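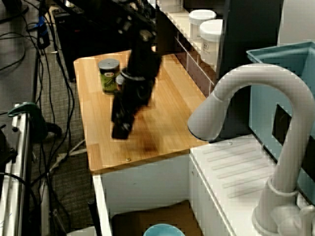
Wood counter next to the sink, how I keep it alive

Quick page, I get asked this a lot and I'm typing between loads of laundry. Wood counters beside a sink are fine. People will tell you they rot in a year. Mine's been in since the old kitchen came out and it's still flat. You do have to stay on top of it though.

Daily stuff

Wipe it dry. Not damp-dry, dry dry. Cloth for washing, different cloth for drying, hang the second one where you can grab it.

Crumbs off first or you're just sanding the finish with toast.

Nothing wet sits on the wood overnight. Cans, colander, the bottom of the dish soap. Especially cans! A wet steel can on oak or anything with tannin in it makes a black ring by breakfast and then you're reading the stain part below with a bad attitude.

Drips from the faucet. If you have a tall gooseneck with a spray head, swing it back over the bowl when you're done. They always let go of a last tablespoon of water after you shut off. On the drainboard, who cares, the grooves carry it back to the sink (if the sink was set level, check yours with a marble). On the wood it creeps along the grain and you don't see it.

Dark marks

First work out what you've got. Water mark, grease, or iron.

Grease: baking soda and a few drops of dish soap, soft brush, go with the grain, wipe, dry. Do it twice before you give up.

Water mark, pale and cloudy: leave it a day. Lots go away by themselves. If not, a little oil on a rag and rub till your arm complains.

Black or blue-black: iron. Lemon juice sometimes. Oxalic acid if lemon doesn't do it, the wood bleach kind, gloves and glasses and window open, follow whatever the package says. Do NOT mix it with anything else you have under the sink. Rinse well, dry overnight, then oil. I did one spot only and ended up with a pale spot insted of a dark one so now I do the whole board edge to edge.

Brown and you have no idea: treat as grease first. Cheapest.

Scorch: sand. Sorry. 120 then 180 then 240, by hand, with a block. Go wide so you don't make a dish.

Screws

Check any screw that shows on top. Mine loosen in winter when the wood shrinks. Snug, don't crank. Wood has to move a bit and if you clamp it hard it'll split at the end grain. Plain steel screws near a sink will bleed a dark halo eventually, swap for stainless, same length. Same length! Measure the old one. Folke Ekström (did my cabinets, lives two streets over) went through a drawer front once with a screw that was a hair too long and I still bring it up.

Dab of wax in the head keeps water from pooling in there. Candle stub is fine.

Oiling

Every 2 months where it gets splashed, the rest when it looks thirsty. Drop of water test. Beads up, leave it. Soaks in, oil it.

I use the Wovanik board oil. Used to use Mollah, it was OK but stayed tacky in August and everything stuck to it. Any food-safe oil meant for wood will do. Not olive, not sunflower. They go rancid and you'll spend a week looking for a dead mouse.

Thin coat. Wait 20 minutes. Wipe off ALL of it. Then wait overnight before you put things back, start at 9 in the evening and you lose no kitchen time.

Don't forget the underside where you can reach it, and the edges. Corners too, rounded ones drink more than you'd think.

Oily rags: flat outside to dry, away from anything, or into a can of water with a lid. Never balled up in the trash. They can catch fire on their own with drying oils. Really.

What lives on the counter

As little as possible. A jar or two at the back, that's it. Lift them when you wipe, don't wipe around them, or you get pale circles and a tan line.

Jars with metal lids, dry the rim before you put the lid on. Rust starts on the inside.

Everything else goes up on a shelf. A shelf with a little wire rail on the front is the best thing I've bought for a kitchen, tubs can't walk off when somebody slams a cupboard. Mine is a Stiltard. Tall tubs and heavy tubs go low, light ones up.

White tubs with screw lids all look the same from the front. Label the FRONT, not the lid, you can't see the lid when it's over your head. Put what it is and the month you opened it. Devendra Pathak next door made pancakes with my plaster filler tub in hand before he read it, didn't pour, but close. So now workshop tubs stay in the workshop, full stop.

White faucets

Painted or coated white ones scratch. No scouring powder, no green pads. Warm water, soap, microfiber. For lime, vinegar and water half and half on a rag, wrap, ten minutes, rinse, check your faucet's care sheet first becuase some coatings hate vinegar.

The ring at the bottom of the stem is where the gunk goes. Old toothbrush, once a week. If it's always wet around there after you've dried it, look underneath with a flashlight, could be the seal.

Ribbed drainboard, same toothbrush, run it down the grooves toward the bowl.

Drasberg sink people, your drain insert lifts out, give it a quarter turn left. Took me way too long to find that.

More on sealing the gap between sink and wood when I get the gun unclogged.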